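Getting the Floor Ready Before a Tidying Robot Goes to Work

Household tips from the Celdale kitchen trials

We spent August finding out which small jobs in a kitchen make the biggest difference to a two-armed robot. The method was plain. Each task was run with the room as the household left it, then again after one change, and the grasps were logged both times. Over 905 logged grasps, most of the failures came from things near the floor. 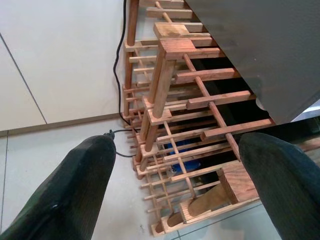
Photo: Nelu Pană / Dastside

Cables first. A thin black cable lying beside a wooden rack is hard for a wrist camera to tell from a grout line or a shadow. Pick it up, or clip it to the wall at least 4 cm above the skirting.

Racks and lattices come next. Anything stored behind slats is seen only in pieces, and the software tends to treat each piece as a separate object. Keep whatever you want fetched in front of the rack. In our runs, moving items forward cut the failed attempts by almost half.

Wipe the fingers with a barely damp cloth after every 5 runs. Fabric covers pick up crumbs and flour. Let them dry before the next run.

Corina Sima wrote up the packet tests, and her advice is to start with packaged food of 500 g or less. Stiff packets gave steadier results than soft ones. Hold the item clear of the worktop before turning the wrist, as with the green, white, black and red package in the left gripper here, and leave the other arm free until the first has a firm hold. Glossy tiles can throw a white spot of ceiling light back at the camera, so try a run with the main light off and compare.

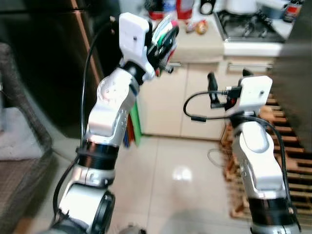 Grigore Manole's task sheets have a column for changes to the room. Fill it in even if you only moved a chair. Two of our early results had to be dropped for want of that note.

Stand cutting boards on edge if you want them picked up singly. The green, orange-red and blue flat things against the end of the cabinets are upright like that, and a gripper can come at them from above. Boards stacked flat took longer in every session.

Last updated 12 Sep 2020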